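Galería: la caja de las chucherías
Orden en casa / Galerías
27/09/2018
Fotos y texto: Rania Abdel Rahman

Desde marzo me han recomendado la caja transparente para la merienda tantas veces que ya desconfío por principio. La recomienda el folleto de Nuvadmont (96 páginas, casi todas de cajas), la recomienda mi cuñada y la recomendó Donnie Gillies en el taller de Nidstead, donde pagamos la entrada para que nos explicaran que las cosas guardadas en un recipiente están más recogidas que las cosas sin guardar.

La teoría dice que si los paquetes se ven, se comen antes los que caducan antes, se compra menos repetido y los niños eligen solos. De las tres afirmaciones me creo media. Ver un paquete es fácil. Saber cuándo caduca obliga a cogerlo, darle la vuelta y buscar una fecha que cada fabricante imprime donde le parece, a menudo encima de la soldadura y en un gris que se borra con el dedo. Para eso da lo mismo una caja de plástico transparente que una de zapatos.

De todos modos he querido mirarlo con calma. Una caja, una cama con su colcha de retales y un surtido de paquetes pequeños, de los que vienen de uno en uno. El suelo me parece mal sitio para repartir comida y la mesa de la cocina casi nunca está libre, así que la cama. Ya sé lo de las migas. En el foro de Ouali hay un hilo entero sobre migas en las camas y lo he leído hasta el final, con poco provecho.

La caja y lo que hay dentro

Lo primero que se nota al reunir bolsitas de distintas marcas es que ninguna está pensada para convivir con otra. Las hay con mucho aire y poco dentro, las hay planas, las hay con las esquinas tan duras que pinchan la de al lado. Donnie insiste en colocarlas de pie, como los libros. Yo lo he intentado. Las bolsas de galletitas saladas no tienen lomo y se doblan por la cintura en cuanto sueltas la última, y cuando por fin aguantan es que la caja está tan apretada que para sacar una salen cuatro. El folleto enseña una hilera perfecta, y me gustaría ver esa misma hilera un domingo por la tarde.

Queda la cuestión de la tapa. Casi todo lo de una caja así viene ya cerrado en su propio envoltorio, de modo que la tapa protege del polvo a unos paquetes a los que el polvo les da igual. En el taller nos dijeron que ayuda a apilar. ¿Apilar qué, más cajas? Ahí sí veo el negocio. 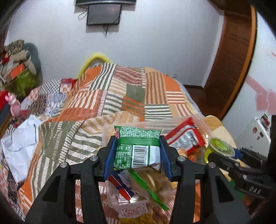 Paquetito verde y blanco sobre el surtido. Todo a la vista, y aun así cuesta encontrar algo.

Del color no me había hablado nadie del gremio y es lo que más molesta. Los envoltorios de picoteo gritan todos a la vez, rojo con blanco, rayas azules, verdes de varios tonos, y cuando los metes en un plástico transparente siguen gritando, solo que ahora desde un rincón fijo. Si además debajo hay una colcha naranja, verde oliva y roja, el ojo no descansa en ningún sitio. Una caja opaca lo resuelve en un segundo. Se lo dije a Donnie y me contestó que entonces no ves lo que tienes. Le contesté que con la transparente tampoco: ves lo que toca la pared de la caja, y lo del centro es un misterio igual que antes.

Me escribió luego una lectora para decirme que el truco es no llenarla. De acuerdo, pero entonces el mérito es de comprar menos, y comprar menos no cuesta 9 euros ni viene con tapa.

Fuera de la caja: arroz, gelatina y galletas

El segundo consejo de manual es separar por familias. Crujiente con crujiente, blando con blando, dulce a un lado y salado al otro. Suena sensato hasta que uno se pone y le toca decidir qué es una torta de arroz inflado. ¿Dulce? Unas llevan glaseado y otras saben a sal. ¿Crujiente? Recién abierta, sí. Yo la he cambiado de montón varias veces y sigo sin convencerme de ninguno.

La de esta galería trae una etiqueta redonda naranja con los caracteres 香米饼, que viene a ser torta de arroz aromático, y un sellito amarillo pálido donde se lee 不含 y 反式脂肪, o sea, que no contiene grasas trans. A los sellitos les tengo manía. No digo que este mienta, no tengo con qué comprobarlo ni motivo para sospecharlo. Digo que un sello que presume de lo que falta me deja con ganas de saber lo que hay, y eso suele ir en la parte de atrás, con letra de otro tamaño. Si algún día alguien se anima a clasificar la merienda por sellos, que me avise, le auguro una caja muy grande para las promesas y una muy pequeña para el resto.

Con la gelatina en vasito el problema es otro. El vasito rueda. Lo pones derecho y al rato está tumbado, y como tiene la tapa plana y el culo redondeado no encaja con nada. Fondetti vende un separador con huecos circulares para esto. Lo tuve en casa 8 días. Los huecos eran para vasitos más anchos que cualquiera de los que había en mi cocina, o sea que los vasitos se caían dentro, con mucho orden, y luego había que sacarlos con dos dedos.

Las galletas en paquete transparente son las únicas que me han dado la razón a la teoría, y lo apunto por honradez. Se ve lo que es, se ve si están rotas y no hace falta leer. Claro que ahí el transparente es el paquete y la caja no pinta nada.

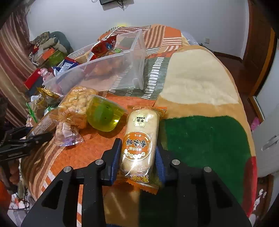

Leer etiquetas, ese pasatiempo

Como ya estaba con los paquetes fuera, me propuse hacer lo que manda el folleto en su página más ambiciosa: leer la información nutricional de cada cosa antes de devolverla a su sitio y «tomar una decisión consciente». Lo dejé en el séptimo paquete. Los anoto por si a alguien le sirve el aviso: se tarda bastante más de lo que dice el folleto, que habla de unos segundos por envase, y eso con buena luz y las gafas puestas.

La bolsita verde es el mejor ejemplo. Tiene texto blanco menudo, una franja de código de barras y al lado las columnas de cifras, todo apretado en una superficie que cabe en la palma y que además se arruga. Estiras de una punta y se te esconde la otra. No conozco a nadie que decida conscientemente nada delante de eso. Lo normal es mirar el color, acordarse de si la última vez gustó y para dentro.

Rania (la otra, mi tía, que se llama como yo y lleva toda la vida guardando las galletas en una lata) opina que leer etiquetas es una forma fina de picar entre horas. Algo de eso hay. Con tanto paquete en la mano se me abrió el apetito y el método no dice qué hacer en ese caso.

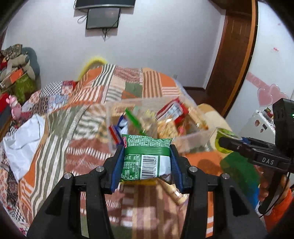

Sobre la decisión consciente solo puedo contar lo que hago yo, y es bastante menos vistoso. Aparto lo que ya sé que no se va a comer, que siempre es lo mismo, y lo ofrezco a quien venga. El resto vuelve al recipiente en el orden en que cae. No giro los paquetes para que miren al frente. Tampoco guardo el código de barras hacia dentro, como aconsejan los de Nuvadmont con la idea de «reducir el ruido visual»; en la bolsita verde el código va impreso en vertical en la parte blanca, pegado a los numeritos, y para esconderlo tendría que dejarla de cara a la pared, con lo que perdería de vista justo lo que el folleto me había mandado leer. En algo tendrían que ponerse de acuerdo consigo mismos. Y para el que pregunte por la bolsa blanca arrugada que se ve sobre la cama, a mí una bolsa de plástico me parece un contenedor perfectamente respetable: pesa poco, cierra con un nudo y cabe en cualquier hueco. Peor está repartir rollitos por la colcha, que son alargados y se van a la primera costura.

Cuentas rápidas

Caja transparente con tapa: 9 euros en Nidstead, la mediana.
Separador de Fondetti: 7 euros, devuelto.
Folleto: gratis, y pesa lo suyo.
Bolsa de plástico: ya estaba en casa.

No descarto quedarme con la caja. Para trasladar la merienda de un cuarto a otro en un solo viaje va bien, y eso no se me había ocurrido hasta que tuve que hacerlo. Lo de que los niños eligen solos queda sin comprobar. Mi experiencia con los sobrinos es que eligen solos con cualquier sistema y eligen siempre lo mismo, lo que está en el fondo. Donnie Gillies ha prometido una segunda sesión del taller dedicada a las etiquetas adhesivas. Iré, pero con la bolsa de bocadillos y sin cartera.

Respuestas a algunos correos

Me preguntáis por la colcha. Es de retales, con rayas y dibujos geométricos, y no sé decir dónde se compra una igual.

Sobre si el plástico coge olor: en la mía, con los paquetes cerrados, no lo he notado. Con uno abierto, sí, y a los pocos días olía a queso hasta lo que era de fresa. Pinza y fuera.

A quien propone tarros de cristal: los probé con las gelatinas y hay que meter la mano entera. La mía cabe. Sacarla con el vasito agarrado ya es otra historia.

Más galerías
El cajón de los cables, antes de rendirse
Perchas finas, perchas gordas
Toallas enrolladas: una duda razonable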